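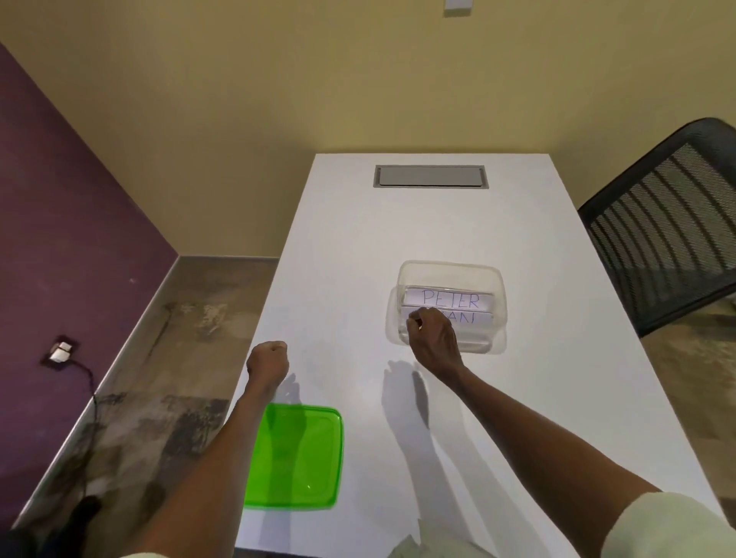
How many demonstrations do you need before a robot policy learns a simple tabletop task?

Fewer than you'd think if they're clean, and a whole lot more if they aren't. For the card task I'm going to walk through here, my useful number ended up being 3316 short clips, and I threw out plenty to get there.

I've been getting emails about how we set up the human video part of the Sustiseo project, so I'm writing the whole thing down. The idea is simple. You record a person doing a task with their own hands, from a head camera, then you train on that together with a much smaller pile of robot recordings. The human clips are cheap (I can do them in socks with a coffee nearby) and the robot ones are slow and painful.

What you need

A plain table. A head camera you can wear for an hour without getting a headache. A clear plastic container with a lid, a few paper cards, and a pen. I write names on my cards in capital letters, because I want the policy to deal with cards in an order and the letters give me something to check against later. PETER goes in the back, the second word goes in front. Any names will do.

Step one: write the task down in one sentence

Mine is "take the cards out of the container, one at a time, front card first." If your sentence has an "and then maybe" in it, split it into two tasks. I skipped this the first time and got clips where I'd done three different things, all with the same label. Ugh.

Step two: fix your start pose

Lid off and flat on the table, container in front of you, both hands where the camera can see them. Keep the resting hand in view too! My first batch had my left hand wandering in and out, and the hand tracker kept inventing a new hand every time it came back.

Step three: record in short blocks

I do 9 minutes, then stop and look at what I've got. Say the task sentence out loud at the start of each block, it makes sorting so much easier. Between takes, move the container a few inches and turn it a bit. Don't move it a lot, just enough that no two starts match.

Clear plastic is a pain, by the way. Depth goes to mush on it. Noboru Yagi over at the Flallville lab talked me into keeping it anyway, and I'm glad he did, but I had to turn depth off and train on color only.

Step four: trim

Cut each clip from the first reach to the moment the hand lets go of the card. I use Flunex for this, which is ugly and fast. Fingers cover part of the writing in a lot of clips and I used to toss those. Don't. The robot's own fingers are going to cover the writing as well, so it may as well see some of that in training.

Step five: mix in the robot data

We had four hours of robot recordings from Shibata. I started with an even split in each batch and the policy mostly ignored the human side. Two human clips for every robot clip worked better for us. Try both, your arm isn't my arm.

What we got

With robot data only, the policy grabbed both cards together a lot, or bent the front one against the rim. Once the human clips were in, it pinched near the edge and went for the front card first far more often. It still struggles when the cards lean on each other, and I don't have a fix for that yet. I reran everything in May 2021 with a fresh seed and the gap held up, a little smaller.

If you try it with a different container, send me your trim settings. I'm doing a round with envelopes next and I already know the flaps are going to be trouble.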